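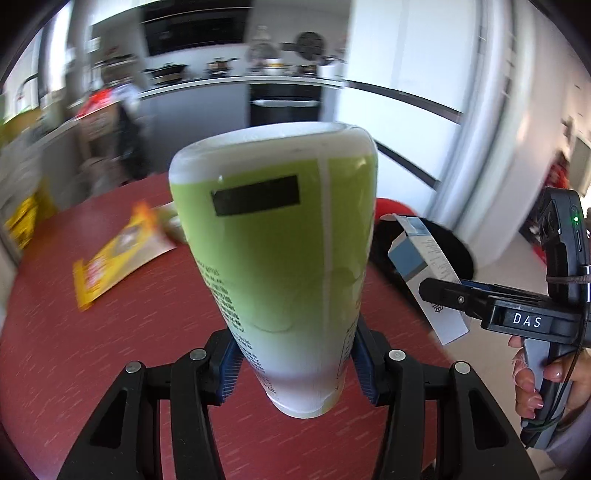 Kimthorpe Pantry Table is a set of notes and photos on clearing a table of mixed household packages: bottles, snack bags, cartons, small packets. It holds 886 photos taken in 9 kitchens. Most of the trouble in labeling came from items that were not standing the usual way. A green and white bottle turned upside down, with its broad white base up, still gets the label "bottle", and its orientation goes in a separate column. A box with its top flap open, like the white and blue one on the right of the table, is marked "box, open".

What is in the folder

photos/ has the pictures, sorted by kitchen.
items.csv has one row per item per photo.
kitchens.csv lists countertop color, table color and the town. The Bragança kitchens were added in March.
notes.txt is the running log.

Columns in items.csv

photo: name of the photo
item: bottle, box, bag, packet, other
state: open, closed, unknown
orientation: upright, upside down, lying, unknown
side: left, middle or right of the table

Labeling rules

Label what shows. If you can't tell whether a package is open, write "unknown". Printed text in any language is left out of the table, and brand names are too. Snack packages count as bags even when they lie flat. Round things partly hidden behind a box go under "other" unless the shape is plain.

Known problems

Dark red tabletops make small red items hard to pick out. More than 50 rows still have an empty side column. Version 3 used "pouch" for some packets, so search for both words if you have an old copy.

Contact

Oduor Wanyama keeps the list. Send corrections with the photo name and the row number.

Last updated Sat 5 May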